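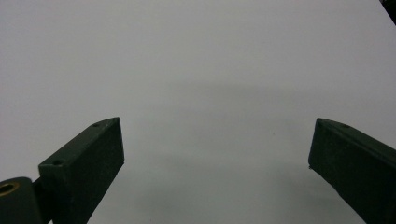 # Review: the Trirnirov farm lesson kit, after one season

*Apr 16, 2024*

I run classroom visits for our county farm group, and in March we used the Trirnirov lesson kit at schools for the first time. It comes in two totes and covers soil, seed, and where food goes after it leaves the farm. The list price is $400. Dubey, the supply house we order from, shipped it in one box with the paperwork on top.

The kit is meant for third through fifth grade. Each tote has a teacher binder, a set of laminated cards, seed packets, soil sample jars, and a fold-out map of a working grain farm. There are 222 cards in all, which sounds like a lot until you hand them out to a full grade.

The soil unit is the best part. Kids shake the jars, wait, and mark where the sand, silt, and clay settle. The instructions fit on one page and a substitute could follow them. At Vandwood Elementary the class kept the jars on the windowsill all week and drew the layers each morning.

The seed unit is fine. The corn and soybean seed is clearly labeled, and the planting steps are correct for our area, though the calendar in the binder runs late for anyone farther south. You supply your own trays, towels, and wash-up things. The binder suggests anything shallow that drains. 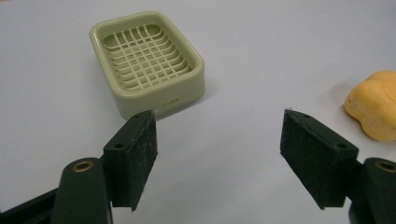
*Green soap dish with a grid bottom.*

I have two complaints. The first is the card stock. The corners were already peeling after the fourth school, and we tape them now. The second is the market game in the back of the binder. It has students buy and sell a crop over a pretend season, and every team starts with $3,000. The rules for storage costs are on one page and the rules for interest are on another, and they don't agree. I rewrote them on a single sheet and dropped interest for the third graders.

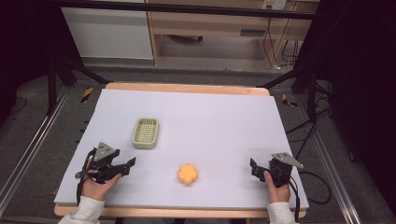
Cleanup matters more than I expected when I first read through the soil unit, and the kit gives it one sentence. Plan on ten minutes at the end of each session. Set out a shallow basket and a bright sponge like the orange flower-shaped one in the photo, and even the slow groups will wipe down their own table. Keep the jars away from that spot - lids come loose.

We also looked at the Britetti kit. It costs less and has better pictures, but it leans on videos, and half of our rural schools have poor internet. The Trirnirov kit needs nothing plugged in.

I would buy it again for grades four and five. For third grade, borrow the soil unit from somebody and skip the rest. Refill seed can be ordered separately from Dubey, and the jars wash out well enough to use next year.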